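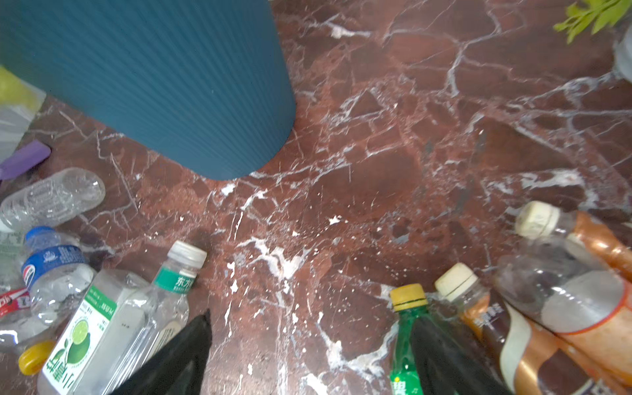 About Urton House Recycling

Home Our Story Bottle Sunday Classes Visit

Search this site Go

4 min read

We are a small after-school and weekend school in Homitz, and we teach kids (and plenty of grown-ups!) how to sort, clean up and look after the stuff most people throw away without a glance. We do it on a real floor with real bottles. Polished red-brown marble with white veins running all over it, if you want to know, left from the days when the building was a bank. We love that floor. It makes a crushed plastic bottle look almost elegant.

How we got started

Odette Rolland opened the doors one November with two folding tables, a trash bin and a very long list of things she wanted to teach. She had spent years in the lunchroom at Weidemann School watching half-full water bottles go into the wrong can, and she was sure the kids would sort them if somebody would just let them get their hands on the problem. The first class was seven cousins and neighbors. They emptied one bag on the floor, sorted it, and asked if there was another bag.

There was another bag. There has been another bag ever since.

What we do all day

Mostly, bottles! We take other things too, but drink bottles are where every new student begins, and they are more interesting than you'd think. Caps, for one. A blue cap, a white cap and a yellow cap can all come out of the same pile, and our students get to be real cap people. They keep them in jars by color and will happily tell you which color is winning this month.

Then there are the labels. We get bottles with labels in English, and bottles with green Chinese characters and a slice of lime printed on the front, and the kids love trying to work out what was in them before they look at the small print. One of our older groups started a label scrapbook last year and it has already filled up to 70 pages. It lives on the windowsill. Please ask to see it, they will be thrilled.

A beginner session goes like this. The bottles are laid out on the floor by the big teal bin with the ribbed sides, and everybody gets a spot. We talk about what is there: which ones still have their caps, which ones have been squashed flat, which ones have lost part of a label. Squashed bottles get their own talk, as people feel strongly about squashing. Then we pick up, one piece at a time, and the last job is always the floor itself. Little bits get everywhere, and on dark red stone every white speck shows, so our students learn to get down low and really look. Parents tell us this habit has followed some of them home, and we are delighted to hear it.

Who comes

We have 37 regular students at the moment, split between the after-school groups and the Sunday crowd. The youngest are in kindergarten. The oldest is a retired bus driver who signed up with his granddaughter and kept coming after she switched to swimming. You don't need to know anything before you start, and you don't need to bring anything except shoes you can kneel in.

Bottle Sunday

This is our open day and the loudest, happiest part of the week. Families bring in what they've saved up at home, we spread it out, and everyone pitches in until it's done. The bakery on Skeltska Street sends over rolls when they have extra (the cheese ones go first, so come early). We start at two in the afternoon and finish when the floor is clear, or when the littlest ones have had enough.

How we teach

Slowly, and with a lot of talking. We would much rather a child spent ten minutes deciding about one bottle than raced through a whole heap. We don't give out prizes, and we don't scold anyone for what they bring in. If something goes in the wrong pile, another student usually spots it, and there is a friendly argument, and that argument is often the best bit of the class.

Come and see us

The front door on the square is the one to use. The side door sticks. Ring twice if it's noisy inside, and someone will come down and show you around.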